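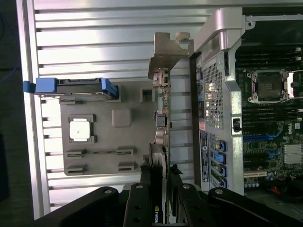

Lerato Modise wrote in to ask how I patch test a new eczema cream, and whether she could skip it if the label says "for sensitive skin." Please don't skip it, Lerato! I did that once with a tube of Zalamura and spent most of October in long sleeves.

So, my way of doing it. Pick a calm spot on the inside of your forearm, a little below the elbow. If your arm is already flaring, go behind the ear (harder to look at, I know, but a hand mirror helps). Wash with plain water, pat dry, and put nothing else there. No perfume, no leftover lotion.

Dab on an amount the size of a pea and spread it out to a patch you could cover with a quarter. Draw a little dot of pen next to it. I felt silly the first time, but by the next morning I really couldn't remember which bit of arm I'd used.

Wait 30 minutes, then look. A faint tingle that fades is common with creams that have urea in them, and the Xaba one does that to me every time. Burning, hives or swelling means wash it off right away, and if your lips or face swell or your breathing feels off, get emergency help.

If all is quiet, put it on the same spot twice a day and keep going for a week. Slow reactions are the sneaky ones! My Lurnon rash took over 2 days to show up, and I'd already rubbed the stuff all over my shins by then.

Write down the name of the cream, the date you started and anything you notice. Take the tube with you if you end up seeing your doctor about it, and ask before you test anything new while you're on a prescription steroid, as it can hide a reaction.

Oh, and Lerato, for the neck I'd start with a patch the size of a dime.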